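Hauskreis nach dem Gottesdienst: lieber offen oder fest?

Conitz_1478
Ihr Lieben, wir treffen uns seit April im Gemeindehaus, inzwischen bis zu 12 Leute, und ich freue mich jedes Mal so! Nur kommen neue Nachbarn kaum dazu,

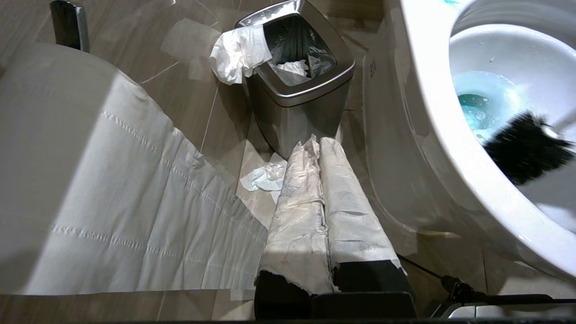

und da frage ich mich, ob wir den Kreis nicht ganz öffnen sollten, auch für Leute ohne Kirche.

Tam
Schöner Gedanke, aber ich widerspreche ein bisschen. Vertrauen braucht einen festen Rahmen, bei uns hat das zwei Jahre gedauert.

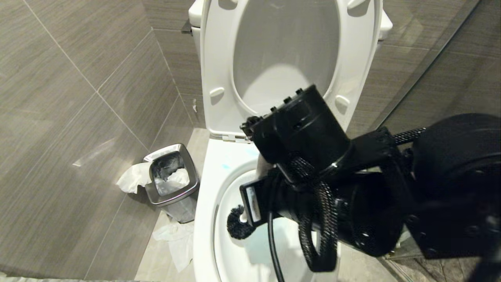
Toilette, Deckel und Brille hochgeklappt

Fovis
Ach Tam, Jesus hat doch auch keine Teilnehmerliste geführt! Macht einen offenen Abend im Monat und esst zusammen (Suppe geht immer).

Conitz_1478
Das nehme ich gern mit, danke euch beiden!

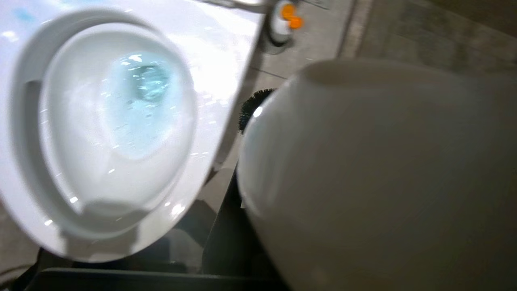 Ähnliche Themen
- Tischgebet mit Gästen
- Gemeindefreizeit in Vumport
- Losungen gemeinsam lesen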